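Notebook – pitch tracking bench, September

09:40. Second pass on the Hirdale bullpen sensor data. The aim is still to find out why the Ela unit reads spin rate low on breaking balls and agrees with the reference on fastballs.

Setup
Machine at 60 feet 6 inches, same release height as last time. Two units on the backstop side: Ela on the left bracket, reference on the right. Logged 400 fastballs and 900 curveballs over the month, all with game-used balls from the Omville short-season club. Seams on these are flatter than on new ones. Ball lots are in the shared sheet, lot 5 excluded (waterlogged).

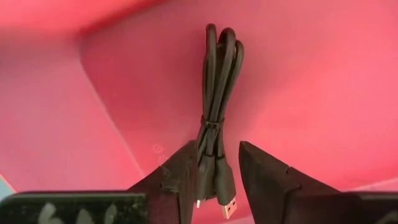 Results
Fastballs: no offset worth correcting. Scatter is the same for both units.
Curveballs: Ela reads low on nearly every pitch, and the gap grows with gyro angle. It does not grow with velocity, so the frame rate explanation is out. Took that off the list.
Sliders: not run. The machine will not hold a repeatable slider grip with the worn wheels.

Working idea: Ela's firmware reports active spin for anything it classes as a breaking ball, and total spin for the rest. The column header says total in both cases. If so, the misclassified cutters should show a step at the class boundary – and there is one in the August file, though on a small sample.

11:15. Recomputed total spin from the raw axis estimates with the Begović correction. Curveball gap closes almost completely. Two pitches still disagree badly, both with dropped frames near release. Left them in the file, flagged.

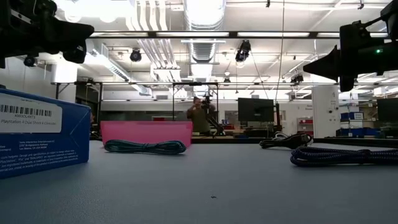 Begović wrote back at noon that the correction was fitted on new baseballs only, and that flat seams could shift the axis estimate enough to fake part of the agreement. Wants a control set with unused balls before anything goes to the pitching coaches.

Fair point. To do:
– 2 sessions with new balls, curveballs only, same wheel settings
– replace machine wheels before any slider work
– rename the spin column in our export so it stops being read as total
– keep the August file as is, do not overwrite with corrected values

Wheels on order. Bracket bolts on the Ela side checked and tight at 14:30.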